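**Ticket: front desk phones dropping, Butham office**
Status: open, waiting on part

Opened 9:40. Desk phones at Butham lose registration every 23 minutes, give or take nothing. PCs plugged in behind the phones stay up. Calls in progress get cut, then the phone says "registering" and comes back by itself.

Tried so far:

- rebooted the Jalten switch, no change
- moved two phones to different ports, same drop
- firmware on phones is current, same build as the Tóth site where it all works
- swapped patch leads at reception, no change
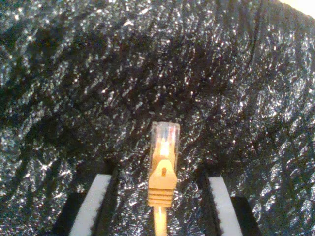 *2 min read · 200 words*

10:50. Got into the Bavance router. Session timeout for voice was set to 19, everywhere else it's 57. No idea who changed it, no note in the log. Put it back to 57, saved, phones dropped once when it reloaded. Expected.

11:30. Past the 23 minute mark, no drops. Reception says one call sounded choppy but it was a cell phone on the other end so not counting that.

1:15. Dropped again. All of them togther. Router config has gone back to 19. So something is pushing the old setting, probly the nightly template, except it's not night. Checked the scheduler and there's a second job, runs at 1:00, copied over from the old box in August and never turned off.

Disabled the job. Set timeout to 57 again. Exported config to the shared folder.

Still to do: delete the old template once Tóth confirms they don't use it. Backup battery on the router shows a fault too, replacement ordered, separate problem but keeping it on this ticket. Check phones again at 4:00.

4:00. All registered, no drops since the last change.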